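Pre-session check, two-arm assembly bench, station 2
Checked by: Iwona Michalski
Second check: Demyd Hrynyshyn

1. Emergency stop, operator side. OK. Pressed and reset before power to the arms.
2. Emergency stop, wall side. OK. Label is peeling, still readable.
3. Arm joints, both sides. OK. No play at the wrists.
4. Cables over the wrists. OK with comment. Left one rides high when the joint bends down. Watch it during the peg task.
5. Hands, open and close. OK. The right index finger was slow in March; Illia Lytvynenko replaced the tendon and it has kept up since.
6. Board fixed to table. OK. Tried by hand at all four corners.
7. Blue parts against the parts sheet. OK.
8. Curtain clear of arm travel. OK.
9. Recording disk space. Low — move the old episodes to the Prokopenko server before the next long session.
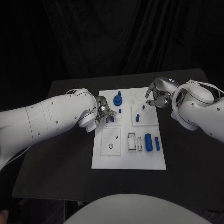 Erkthorpe, 30 May 2026

Comments from the session. The left hand worked down over the small peg in the white fixture block while the right hand waited with its fingers open above the board. Keep that starting position for all peg episodes. Agustina Navarrete had been starting with both hands low, and her episodes do not match the others.

We kept 222 episodes. Another 56 were marked as failed and stay in the set with that label. Do not delete failed episodes, including the short ones.

Item 4 is still open. Apolline Pruvost will fit a second clip on the left cable, and the check gets repeated with the arm at full reach — power off for the fitting, low speed for the test.

Item 9 must be closed before anyone records again.

Signed: I. Michalski, D. Hrynyshyn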